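**January, bench notes, equipment plan for the kitchen cell**

Picking this up again because the purchase request has to go in before the end of the month and the numbers in the shared sheet don't match what I have in my own notes. Writing it out here so we can argue about it in one place.

What we have now: the Franka arm model in sim, the kitchen counter set, and the mixed object pool. No physical arm on our side yet. The whole request rests on what we learn in sim about which gripper fingers, which camera mounts and how much counter space we really need to pay for.

### Counter and reach

Ran the stick task again this morning with the crowded layout. The arm base is down beside the cabinet front, and the counter has the kettle, both grinders, the pump bottle, the cup and the horse skull on it. The skull is in the object pool under "large irregular" and takes up most of the back right. I want at least one item like that in the physical set too, so the budget needs a line for odd props. They cost little but somebody has to order them, and last time they were left off and we ended up working with mugs for a month.

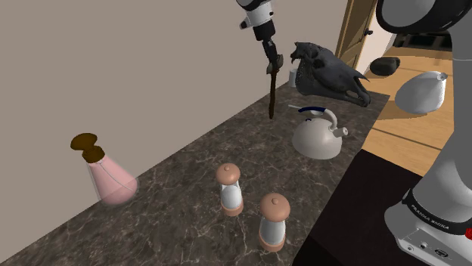
For the real counter I had two options written down:

- Granwood stone-look top, 69 inches long, on their standard base cabinet
- plain workbench with a printed vinyl cover

The vinyl is much cheaper. My worry is glare and texture. The veined surface is giving the segmentation model trouble in sim, mostly with thin dark objects, and I would like the real surface to give the same trouble. If we buy the plain bench we'll have to redo this comparison later. Leaning Granwood. Need to ask them if the cabinet can be cut back on one side for the base mount, and who pays if the top cracks during drilling.

Base mount: leave room for the connector side. In the current model the ports face open space, so it's easy to forget that cables need a bend radius. Add a hand's width on that side to the floor plan before it goes to facilities.

Also on the floor plan: the door. The room model has a doorway past the end of the counter, and our actual room has one in nearly the same spot. Safety will want the stop button reachable from the door side. Cable run for that is not in the quote yet.

### Grippers

This is the part that has moved the most since the last entry. The draft request had one set of stock fingers and one spare. I now think we want three sets:

1. stock fingers
2. Zivov flat pads, wide
3. Zivov flat pads, narrow, with the softer facing

Wide pads are for anything with a body fatter than a pen. Narrow are for handles and sticks. Long thin objects held near one end are where I expect most of the slipping on real hardware, and friction in sim is too kind to be a guide. Don't use sim grasp success as the argument in the request. The reviewers asked about that last year and they were right to.

Zivov quotes 1326 for the pads, both widths together, shipping not included. Henare does a similar kit for less, but their facing is glued on and has to be sent back when it wears. I'd sooner pay more and swap facings here. Lead time from Zivov is 3 weeks if the pads are in stock. Ask for that in writing.

Open item: does the pad mount clear the finger bolts? Drawing says yes. Want to see one in hand before ordering the full set.

### Wrist camera

Second thing that needs a decision. The sheet has two fixed cameras and no wrist camera. After looking at the wrist views for the netted bottle, I want to move money from the second fixed camera to a wrist unit. With the bottle pinched at the middle, the wrist view gives the jaws, the cord loops and the neck all at once, and the spoon and the white mug behind it are still easy to make out. I'd been planning on a fixed camera close in over the counter for that and I don't think we need it.

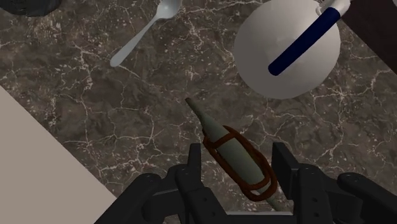
*Kitchen cell notebook, equipment planning. Entry by the bench lead.*

Notes on the wrist unit before I forget:

- The jaws and gripper body take up a good part of the view. Check the minimum focus distance against that. The Firnum unit lists 50 mm, which should do. The other one I looked at doesn't list it at all.
- Needs a strain relief at the wrist. Not in the Firnum kit. We can print one, but put a small line in for fasteners.
- Weight counts against payload. Add camera, bracket and wide pads together and write the total in the request so nobody has to ask.
- Cable length to the rack, measured along the arm with slack for full rotation. I'd guessed it last time and guessed short.

The cord cage on the bottle is a good test for the pads. Loops can catch on a square pad edge, and the sim contact model won't tell us how badly. I'd like a real netted bottle for week one. Put it in the props line with the skull and some plain kitchen stuff: spoon, mug, kettle with a top handle, two matching grinders. The grinders should match because telling them apart by position is part of the task list.

### What goes in the request

| Item | Source | Status |
|---|---|---|
| Arm and controller | direct | quote in hand |
| Counter and cabinet | Granwood | waiting on cutout answer |
| Pads, wide and narrow | Zivov | quote in hand, no shipping |
| Wrist camera | Firnum | price asked |
| Fixed camera | already owned | check the mount |
| Props | various | list not written |
| Stop button cable run | facilities | no quote |

Contingency is at five percent in the sheet. Raise it to ten. Shipping, the cable run and the mount plate are all still guesses and I don't want to go back for more money in the spring.

Things I took out: the second arm (next year), the conveyor, and the extra workstation. The workstation can come back if the camera swap leaves anything over. Training runs are queued overnight as it is and the queue has been clearing by 9 am.

### To do

- [ ] call Granwood about the cutout and drilling
- [ ] shipping cost and written lead time from Zivov
- [ ] sample pad, narrow, to check bolt clearance
- [ ] props list, with sizes
- [ ] payload sum
- [ ] move the second camera line in the sheet to the wrist unit
- [ ] rerun the stick task with the base shifted by the cable allowance, to see if we lose reach at the far end of the counter

If that last one shows a loss, the Granwood top may be longer than we can use, and I'll price the next size down before sending anything.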